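Section 4. Running the Tabletop Demonstration on a Visitor Day

This section covers the standard Plornero tabletop demonstration as given to visiting groups. It assumes the arm is already bolted down and that you have finished the checks in Section 3. Allow 31 minutes before the first group arrives.

4.1 Before the doors open

1. Wipe the tabletop with a dry cloth. Do not use spray near the arm base.

2. Turn on the power strip on the rear bench, then the control box, then the arm. Wait for the indicator light on the base to turn green.

3. Start the Wirkance software on the bench computer and load the visitor program. The version number on the start screen should be 59 or higher. Older versions do not include the slow speed setting.

4. Set the speed limit to 200 millimeters per second. The software keeps this setting until you log out.

CAUTION: Do not raise the speed limit while visitors are in the room, even if a group asks to see the arm move faster. Play the recorded fast run on the hall screen.

4.2 Setting out the objects

5. Set out the objects for the routine you plan to show. For the table-setting routine you need the bowl and spoon, the plate with one piece of play food, and the small jar with the white cap.

6. Place the bowl and the plate on the side of the table nearest the arm, and leave space between them for the gripper to come down. The jar goes farther out, on the open part of the table.

7. Rest the spoon in the bowl with the handle pointing up and out over the rim. If the handle lies flat, the fingers may close on the rim.

8. Keep spare items on the rear bench. Anything left on the brown surface may be picked up as a target.

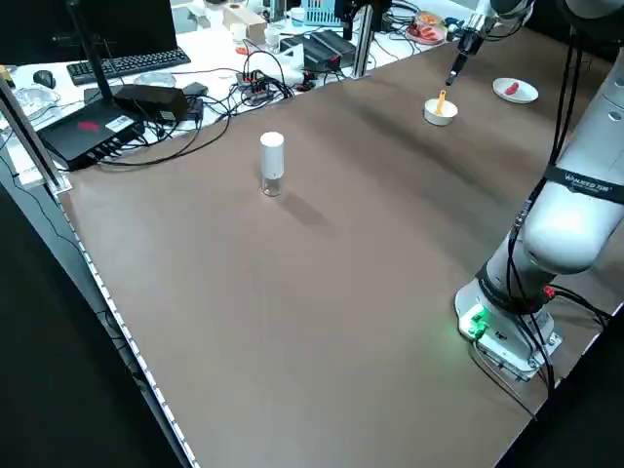
4.3 Giving the demonstration

9. Bring the group in and have them stand behind the floor line. The room holds one group at a time.

10. Hold the stop button in your hand for the whole run. Show it to the group and say what it does.

11. Press Start. The arm moves to its ready position and pauses for 4 seconds before the first pick — use the pause to tell visitors which object to watch.

12. If a pick fails, let the program try again once. After a second failure press Stop, put the object back by hand and restart from the menu.

NOTE: Visitors often ask whether someone is steering the arm. In the visitor program it runs by itself. If you switch to the Issahaku hand controller for the second half, tell the group before you pick it up.

4.4 Between groups

13. Press Park and wait until the arm has stopped moving before you reach over the table.

14. Put all objects back as in steps 6 and 7. Check that the cables along the arm still hang free and have not caught on the table edge.

15. Write any failed picks in the Posasura log sheet, with the object and the time of day.

CAUTION: Never reset objects while the arm is in the ready position. It can start again from the bench keyboard.

For shutdown at the end of the day, see Section 5.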